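Storkton craft tidy set, by De Graaf

Pack of 3 small plastic baskets, in stock at the Flistville shop and online

I've been selling bits for the craft cupboard long enough to know that most storage ends up holding batteries and old takeaway menus, so I'm picky about what I put on this page. The Storkton set has earned its place. I've had one at home for ages (mine are full of felt scraps and glue sticks) and they still look decent!
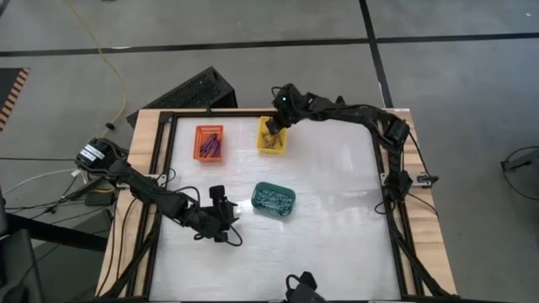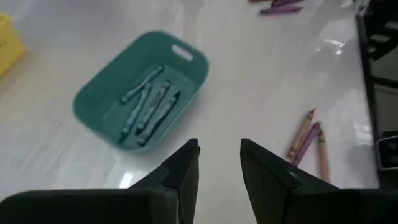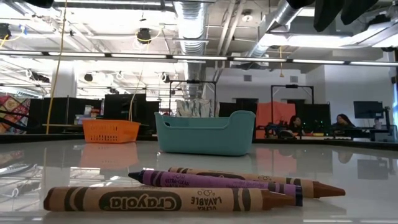 Last photo: chunky crayons at the front, two plastic containers further back.

What you get

Three open baskets, all the same size, with a handle hole in the rim so you can hang them on a hook or just grab them on the way to the kitchen table. They stack inside each other when they're empty, which saves a fair bit of room if you only get everything out at weekends. No lids, I'm afraid. I did ask De Graaf and they don't make any for this size.

Each one takes a good handful of fat crayons, or a couple of balls of double knitting wool, or all those tiny pots of beads if you stand them up. A4 paper won't lie flat in them, so have a look at the Unis trays for that.

Cleaning

Warm water and washing-up liquid does it. I wouldn't put them in the dishwasher, mine went a bit wobbly on the bottom shelf and now it rocks. Wax marks come off with a dab of cooking oil on kitchen roll, then wash as normal. Felt-tip is harder and I've got one basket with a green splodge I've simply given up on.

What customers have told me

Nele Koster bought 5 sets for her after-school club and came back for more in November, this time for the paintbrushes. Godelieve Hermans uses hers for seed packets in the greenhouse and would like a deeper one, please (me too, Godelieve, I keep asking).

Ordering

Orders go out within 3 working days, or you can pick up from the shop if you're passing. If you want them all in one colour pop a note in the box at checkout and I'll do my best, but I can only send what's on the shelf! Returns are fine for 7 days as long as they haven't been used.

Page last updated September 12, 2018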